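Vonow Tapes - Frequently Asked Questions

Home | Releases | Distro | Shows | FAQ | Contact

Last updated: December 21, 2020

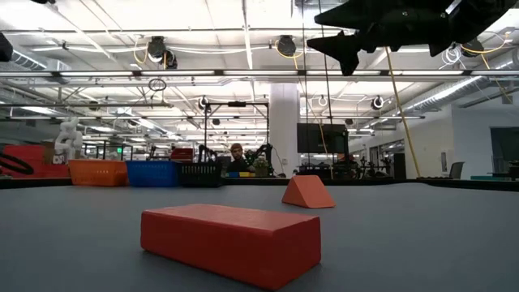
Orange foam blocks on a gray tabletop.

What is Vonow Tapes?
A small cassette label and mail-order distro in Flemden. We put out punk, noise and slow heavy stuff, mostly by bands we have played with or seen. We also carry a few records from other labels.

How many copies do you make?
The normal run is 200 tapes. The Menano / Moon split was 200 on white shells, and that run is gone. We do not number them.

Will you repress the Menano / Moon split?
Both bands have said yes to a second run, with a different color shell and the same insert. It should be up in March. Please don't write asking us to hold one, we can't keep track of it.

Is the second run the same recording?
Side A is the same. Moon asked for their side to be a little louder, so it was remastered from the original mixes. The live track at the end of side B stays where it was.

What kind of tape do you use?
Type I ferric. Everything is dubbed in real time at home on two decks, one side and then the other. If your copy has a dropout or plays at the wrong speed, send us a short clip of the problem and we will mail another. Keep the bad one.

Do I get a download with the tape?
Yes, there is a code on a slip inside the case. Codes on the older releases have run out. Email us a photo of the tape and we will send the files.

How much is shipping?
One tape in the US is $4. Up to 6 tapes go in the same box for that price. Overseas costs whatever the post office charges us, and we will email you the total before you pay.

When will my order ship?
We go to the post office once a week. Preorders ship when the tapes are done, and anything else you bought with them waits for the same box. If you want it split, place two orders.

Do you trade?
With other labels, yes. Five for five is normal. Send a list first - please don't mail a box without asking. We are full up on harsh noise right now.

Can I send a demo?
Links only. We listen to all of them but we put out very few, and we can't write back to everyone.

What is the highest catalog number?
VON-865. The numbers are not in order and there are not that many releases. Each band picks its own.

Do you sell shirts?
There is one Menano shirt left in small and two in XL. The Moon shirts were made by the band and you should ask them.

Comments (6) | Shares (200)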